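The Femcombe cheese trail, or how I paid to queue

I'd been putting off writing about the Femcombe Cheese Trail, partly because I like Femcombe and partly because everyone I know seems to have loved it. But three people have now asked me whether it's worth doing next August, so I may as well get it down while I still have the leaflet.

The idea is simple enough. You buy a paper passport at the station or the tourist office, walk round 13 stops, get a stamp and a bite of something at each, and hand in the full passport at the end for a tote bag. The stops are mostly cafés and pubs, plus the butcher, the garden centre and (for reasons I couldn't get out of anybody) a tile showroom. The poster says "taste your way through the valley". I have some questions about "taste" and rather more about "valley", as four of the cheeses I was given came from another country.

First, the portions. I don't expect a ploughman's at each stop. I do expect to be able to tell what I'm eating, and a cube the size of a dice on a stick doesn't give you long to form a view. At Tesar, the deli at the bottom of the hill and the place I'd been looking forward to most, we stood in line for half an hour and got one shaving of a hard sheep's cheese each. It was very good. It was also sitting in the counter with a price ticket on it, and had I just walked in on an ordinary morning they'd have let me try it for nothing. They always do.

The garden centre was worse. Cold cheddar on a cracker, next to the bird feeders. Stamp, thank you, next.
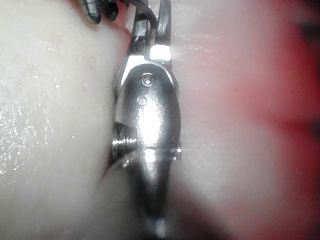 Then there's the matter of who it's for. The organisers told the local paper they'd sold 3,000 passports last year and hoped to beat that. Good for them, but the lanes between the church and the river can't take that many people who all want the same six doorways before lunch. By noon two stops had run out and were stamping passports anyway. One offered us a mint. I asked whether I could have something off the price and was told that the stamp was "the main part of the experience", and I'm still turning that over.

I should be fair about Kiiskinen, the bakery up by the old school, because they'd plainly thought about it. They did a small warm rye bun with baked cheese and cloudberry jam, made for the trail and not sold the rest of the year as far as I know. You got a whole one. The woman serving told us how it was made without reading it off a card, and there were chairs. If every stop had made half that effort I'd be writing a different post, and I went back at three o'clock and bought four more to take home.

Now the app. You don't need it, they say, but the map in the passport has no street names, so you do. It's made by an outfit called Trastix, it wanted my email, my date of birth and my location at all times, and it gives you points. I finished on 939. I have no idea what for. You need 100 to enter a prize draw, and I suppose I'm in it nine times over, or once -- the terms don't say. Since then I've had two emails about wine glasses.

Would I go again? To Femcombe, yes, and probably in August too, when the market's at its best. I'd skip the passport, though. Go early, have the bun at Kiiskinen, ask at Tesar what's come in that week and spend the passport money on a proper wedge of it. Eat it by the river with a knife and some bread. You won't get the tote bag -- mine has already lost a handle.

If you did the trail and had a better time than I did, tell me which stops you went to and in what order. I'm told that going round it backwards helps. I have my doubts about that as well, but I'd like to hear it from someone who's tried.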